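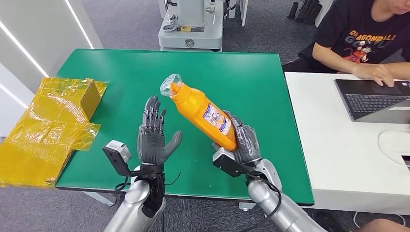
Preparing Bottled Products for Return or Shipment
Bretcombe Distribution Services - Packing Guidance
Updated Thursday, April 6, 2023

These instructions apply to all staff and outside partners who pack single plastic bottles at a Bretcombe work table. Glass containers and pressurized cans are covered in a separate document.

Before you begin

Clear the table of items from the previous order. Have ready a flattened carton, a roll of tape, paper padding and the packing slip. If a carton arrives in plastic film, remove all of the film before folding. Film left under a flap prevents the tape from holding.

Checking the bottle

1. Hold the bottle near the base and tilt it slowly to one side. Look for liquid at the rim of the cap.
2. Press the cap down and confirm that it is fully seated.
3. Read the label and compare the product name with the packing slip. A torn or unreadable label must be reported before the bottle is packed.
4. Wipe the outside with a dry cloth.

Packing the carton

5. Unfold the carton and tape the bottom seam with 2 strips.
6. Place padding in the base and stand the bottle upright in the center.
7. Fill the sides until the bottle does not shift - do not force paper against the cap.
8. Close the flaps, tape the top seam and attach the slip.

Orders for Moltel and Vuratow use carton size 176. Joshi orders may use any approved size.

Used film goes in the plastics bin and damaged cartons in the cardboard bin. Questions about these instructions should be directed to So-yul Kang, Packing Standards.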